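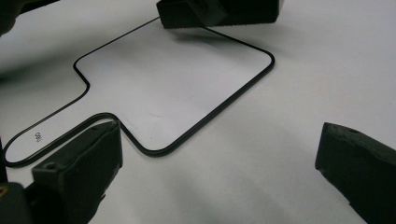

A black rubber sealing loop on the white work surface at Tundusar, between the dark fingers of a gripper.

For 11 weeks the gasket cell at Tundusar had run without a recorded fault. The seals it placed went into pump housings, the housings went to the pressure bench, and the bench passed them. Then, in July, a shift technician opened a housing that had failed and found the rubber loop pinched flat along one side. He opened the next two in the crate and found the same mark.

By the end of that shift the company had set aside 144 housings. Of those, 130 had to be taken apart by hand.

Tundusar makes small pumps for farm and household use. The seal in question is a thin closed loop of black rubber, shaped much like a hand mirror: a broad square part with rounded corners, and a narrow part that runs out to one side. The square part closes the main chamber. The narrow part closes a channel beside it. If either section shifts in its groove before the cover is fastened, the housing will leak.

Flexible parts of this kind have long been difficult for automated assembly. A metal bracket keeps its shape when it is picked up. A rubber loop does not, and its narrow end may swing or fold while the rest is held correctly. The cell deals with this by gripping the seal at several points, with blocky fingers that carry small teeth on the edge.

According to Erhan Karabulut, who led the internal review, the fault began with those teeth. One finger had been replaced during routine service and seated slightly lower than the part it replaced. It still closed on the rubber, and the force reading stayed within its limits. On release, however, the teeth held the cord for a moment longer than the other fingers did, and the narrow section was drawn toward the edge of the groove.

"The controller was asked whether the seal had been picked up and whether it had been let go," Karabulut said. "Both answers were yes. We had not asked it where the seal was after that."

The pressure bench should have caught the problem at once. It did not, for a reason the review describes in some detail. A freshly pinched seal can hold for the length of a short test, and the test had been shortened the previous winter to keep pace with the cell.

The review also covers a safety matter. While the cause was still unknown, 3 seals were straightened by hand inside the cell with the guard door held open by a service key. There were no injuries. Kadir Yalçınkaya, the plant's safety officer, regards this as the more serious finding.

"A leaking pump can be replaced," he said. "The key should have been in the cabinet."

Tundusar has since restored the longer test and added a height check after each finger change. A camera check of the seal in its groove is on trial at the Tondside line – the older of the two – and will be extended if the rate of false alarms can be brought down. Service keys are now signed out by name.

Umut Bayram, who maintains the cell, still lays a loop on the white surface and closes the fingers around it slowly before each production run. The procedure adds several minutes to the start of the shift, and the plant has written it into the schedule.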